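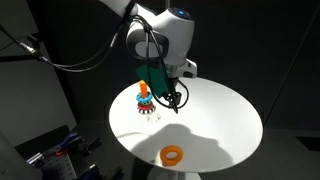 How to Play With a Ring Stacker (Without Believing the Box)

Every ring stacker I have bought came with promises. The Brorwood one said it would build "early math confidence," and the Drulik came with a 112-page activity guide, for a toy that is a post with rings on it. I have read the guide. Most of it is the same three games with different animals in the margins. What I'd do is closer to the way the stacker sits on the round white table here, with plenty of bare tabletop to one side of it for setting rings down. The rest of this page is how I go about it, including the parts of the usual advice I don't buy.

What you need

One ring stacker. A steady surface at the child's elbow height, or the floor. You don't need a play mat, a tray, a timer or the companion app.

Before you start

Pull every ring off and look at it. Run a finger around the inside of the hole and feel for rough spots. Wiggle the post. If it moves in its base, tighten it or get rid of the toy, and don't trust a label that says "sturdy." Check the age marking too, and keep an eye on anything small enough to go all the way into a mouth.

Wipe the rings with a cloth, warm water and a little dish soap. Wood should get a damp cloth only and then air dry. I've seen people recommend special toy sprays at $65 for a set, and I have yet to hear what they do that soap doesn't.

Step 1. Start with taking off

Set the stacker up with all its rings on and slide it to where the child can reach. Let them take the rings off. Pulling a ring up a post is a lot easier than getting it onto one, and plenty of babies will do this happily for weeks before they show any interest in putting one back. The Drulik guide calls this "pre-stacking." I call it taking the rings off.

Step 2. Offer one ring

Clear the rings to the side and leave the post bare. Hand over the biggest ring. If it misses, hold the base still with one hand and wait. Try not to steer the child's wrist. I did this with my first and all she learned was to hand me the ring.

If they throw it, fetch it once or twice, then put the thing away and try tomorrow.

Step 3. Add a second and a third

Lay the next rings flat on the table with space between them. A heap makes it hard for small fingers to get hold of just one. Any order is fine at this stage, and a tower with the little ring at the bottom still counts.

Step 4. Size order, maybe

Some stackers have a tapered post, so a small ring won't slide all the way down. Others have a straight post and will take anything in any order. The straight kind gives no clue when the order is off, so if you care about order you'll have to show it yourself. Hold up two rings and ask which is bigger. Do it a couple of times and stop before it turns into a lesson.

I'm doubtful about the age charts for this. One site has it at eighteen months, another closer to three years, and neither explains where the number came from. My two were nearly a year apart in getting there, and both are fine.

Other things to do with the rings

Spin one on its edge on a smooth tabletop. Roll one back and forth. Look through the hole. Hide one under a cup. Wear the big one as a bracelet. In our house these got far more use than the post did.

When it goes wrong

Stacker keeps tipping: move it to the floor, or check whether the table wobbles. Pedestal tables can rock if the foot isn't level, so press on opposite sides of the top and see.

Child only chews the rings: let them, if the rings are clean and the paint is sound.

Child ignores it completely: put it in a cupboard for a month. You could also give it away. I passed on the Brorwood and kept the Drulik, mostly because it fits on our shelf, and the guide went into the recycling.

Sumathi Kaimal
Last updated 28/04/2018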